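Seit August läuft bei uns in der Teeküche der Flulton G4 zur Probe, ein Greifer mit Steuerkasten und Software für vorhandene Roboterarme. Gestern kam die Frage, ob sich das lohnt. Ich schreibe mal auf, was ich bisher weiß.

Lieferumfang: Greifer, Adapterflansch, Kabelsatz, Netzteil, Lizenz für ein Jahr. Der Arm ist nicht dabei. Unserer stand schon hier, ein älterer Iwasaki. Flansch passte, eine Schraube war zu kurz, Ersatz hatten wir in der Schublade.

Preis: 1626 Euro netto. Der Vertrieb läuft in unserer Region über Elamar. Versand kam extra, Rechnung war zwei Tage später da.

Inbetriebnahme hat Leandro Cifuentes gemacht. Vom Auspacken bis zum ersten gegriffenen Becher hat er einen Nachmittag gebraucht. Das meiste davon ging für die Netzwerkeinstellungen drauf. Das Handbuch nennt eine andere Standardadresse als der Aufkleber am Kasten, der Aufkleber hat recht.

Die Software läuft im Browser. Abläufe legt man als Liste an, jede Zeile ist ein Schritt. Kraft und Öffnungsweite kann man pro Schritt einstellen. Was fehlt, ist eine Kopierfunktion für ganze Abläufe. Man muss exportieren, umbenennen, wieder importieren.

Gläser: geht mit Kraftstufe 4. Auf Stufe 5 wollte ich es bei dünnwandigen nicht probieren. Becher mit Henkel gehen, wenn der Henkel zur Seite zeigt. Steht er nach vorn, bricht der Greifer den Versuch ab und meldet das auch ordentlich.

Besteck: kann man vergessen. Einzelne Löffel fasst er, wenn sie frei liegen. Aus dem Besteckkorb holt er nichts heraus. Elamar bietet dafür schmale Finger als Zubehör an, die haben wir nicht bestellt.

Lautstärke: ein kurzes Surren beim Schließen. Renata Alarcón sitzt im Zimmer daneben und hört ihn nur bei offener Tür.

Support: zwei Anfragen gestellt. Die erste war am selben Tag beantwortet, mit Bildschirmfotos. Auf die zweite (Kopierfunktion) kam nur, das sei notiert.

Vergleich: Wir hatten vorher ein Leihgerät von Brakico. Das war schwerer und beim Nachfassen langsamer, dafür war die Oberfläche besser übersetzt. Beim Flulton steht an manchen Stellen noch englischer Text im deutschen Menü.

Teller sind bei uns die Hauptaufgabe. Er fasst sie am Rand, mit dem Finger auf der einen Seite und der Gegenseite des Greifers auf der anderen. Auf dem Abtropfgitter muss man die Anfahrhöhe sauber einlernen, dafür haben wir etwa 30 Durchläufe gebraucht.
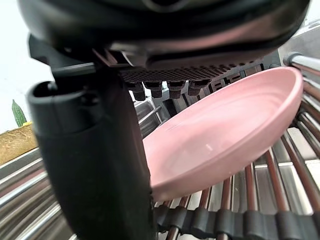 Kann man die Gummipolster selbst wechseln?
Die Polster sind gesteckt und lassen sich ohne Werkzeug abziehen. Ein Ersatzsatz liegt bei, weitere gibt es über Elamar. Danach einmal die Nullstellung neu anfahren, der Menüpunkt steht unter Wartung.

Die Probezeit läuft noch zwei Wochen. Leandro will bis dahin die flachen Schüsseln einlernen, die tiefen lassen wir erst mal weg.

Wenn die Kopierfunktion mit dem nächsten Update kommt, würde ich ihn behalten. Ohne sie wahrscheinlich auch, aber dann nur für Teller und Gläser.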